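The Toilet Corner, Properly Equipped

A small bathroom leaves few decisions open. The toilet goes where the waste pipe is, the vanity takes what wall is left, and the brush ends up wherever a hand last put it. Of these, the brush is the cheapest to get right and the most often neglected.

Most brushes sold in sets have a thin, smooth handle. It gives poor control when the wrist has to turn under the rim. Sleeving the lower length of the handle in something soft and thicker corrects this at almost no cost.

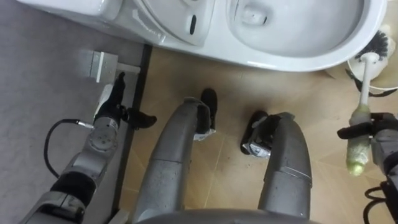 Foam pipe sleeve is the usual material. Cut it to the width of a hand plus a little, slide it on from the free end, and check that it does not rotate under load. If it does, a single turn of tape beneath the foam will hold it. Replace the sleeve when it starts to split or takes on a smell.

The holder matters less than its position. A round cup near the front of the bowl shortens the distance a dripping brush has to travel. The drawback is that the cup sits where feet go. At the side of the base it is safer but slower to reach. Hultside, the bathroom planning office in Skovley, draws 600 mm of clear floor ahead of the bowl on its plans and asks clients to keep the cup out of it.

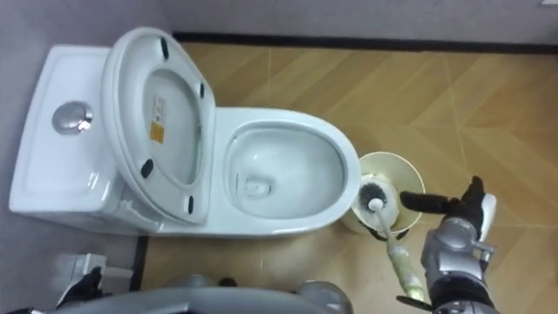

Bowl first, then rim

Raise both the lid and the seat before starting. Apply cleaner under the rim and leave it for the time stated on the bottle. Brush the upper wall of the bowl in short strokes, then work down to the drain opening.

A sponge reaches places the bristles skip, mainly the shallow curve at the front. Keep one for this job only, in a color used nowhere else in the house. The De Haan cleaning guide recommends light pressure and frequent rinsing, advice that suits any glazed surface.
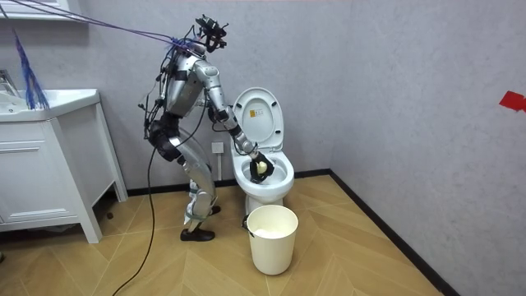 Abrasive pads should stay out of the bowl entirely. Fine scratches in the glaze hold mineral deposits, and the deposits then call for harder scrubbing. Where scale has already formed, a mild acid cleaner and a longer soak do less harm. Never combine it with bleach.

Rinse the brush in the flush and let it drain over the bowl for 2 minutes before it goes back in the cup. Empty the cup itself weekly.

The bin

A plain plastic cylinder is adequate. Fona, a small bathroom supplier, lists a lidless model as item 2465, and its shape is typical: straight sides, easy to wipe, light enough to lift with one hand. Line it, and move it aside when washing the floor around the pedestal. 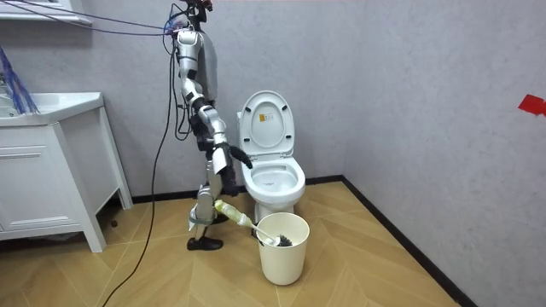

Toilet with the lid raised, waste bin at the base, vanity on the left side of the room.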